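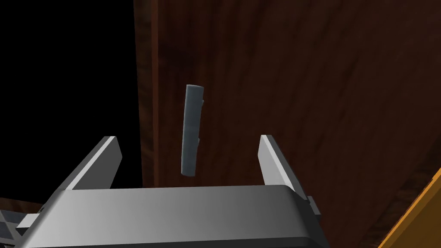 Figure 1. Gripper with fingers apart, computer-rendered view.

Konudeo Market Prices: Data Card

Summary

Konudeo Market Prices is a set of retail food prices written down by hand at 4 open markets and later typed into a single table. It covers grains, tubers, beans, cooking oil, dried fish, leaf vegetables and salt. The set is kept by the Petchrat Centre for Household Studies and is intended for teaching, for local reporting on the cost of food, and for research into seasonal change.

The present release holds 331 price sheets. Each sheet records one visit to one market by one recorder. Sheets that could not be read in full have been kept, with the unread entries left blank.

Contents of the release

prices.csv - one row for each item on each sheet
sheets.csv - one row for each sheet, with market, date and recorder code
items.csv - the list of 92 item names, with spelling variants
measures.csv - local measures and their weight in grams, by market
notes.txt - remarks copied from the margins of the sheets

All files are in UTF-8. Fields are separated by commas, and text fields that contain a comma are placed in double quotation marks. An empty field means that no value was written. A zero is never used for this purpose.

How the prices were recorded

Recorders visited each market in the morning and asked three sellers for the price of every item on the printed list. The middle price of the three was entered on the sheet. Where only two sellers had the item, the lower price was entered and the letter T was written beside it. Where there was one seller, the letter S was used. Both letters are carried over to the column named "flag".

Prices are those asked for a single household purchase. Discounts for bulk buying were not recorded, and neither were prices agreed after bargaining. Users comparing these figures with wholesale prices should bear this in mind.

Local measures

Most dry goods are sold by the bowl, and the bowl is not the same size in every market. Nkechi Idahosa weighed the common measures for rice, white beans and cassava meal at each site, and her results are given in measures.csv. The bowl used for rice at Barnach held 880 grams when filled level. Sellers often add a small heap on top, and the weight of the heap has been left out of all conversions.

Palm oil is recorded by the bottle. Leaf vegetables are recorded by the bundle and have no weight attached. We advise against converting bundle prices to prices by weight, as bundles become noticeably smaller in the dry months.

Checking

Every sheet was typed twice, first by Suleiman Ojo and then by Adesuwa Babalola. Differences between the two versions were settled by going back to the paper. Prices more than three times higher or lower than those on the sheet before were also looked at again, and were changed only if a typing error was found. Several large rises in the price of onions are genuine readings and have been left as they stand.

Known limits

There are no sheets for Skenent market in March, when the site was closed for drainage work. The column for that market should not be filled by taking an average of the other sites, where prices for dried fish tend to be lower.

The item "beans, brown" was split into two kinds part of the way through recording. Earlier rows cannot be divided and carry the code BB0.

Recorder names have been replaced by codes. Sellers were not asked for their names, and the few that appeared in margin notes have been removed.

Use and citation

The files may be copied and adapted for any purpose, provided that the source is named. Please cite as: Petchrat Centre for Household Studies, Konudeo Market Prices, data release of Nov 13, 2023.

Corrections are welcome and should give the sheet number and the item code. They are reviewed by Adaeze Nwankwo before each new release - earlier releases are not altered.

Related items
Konudeo Market Prices: Recorder's Handbook
Barnach Household Fuel Diary
Local Measures of Grain and Flour
Skenent Rainfall Notebooks

Contact: Data Desk, Petchrat Centre for Household Studies | © Petchrat Centre | Back to top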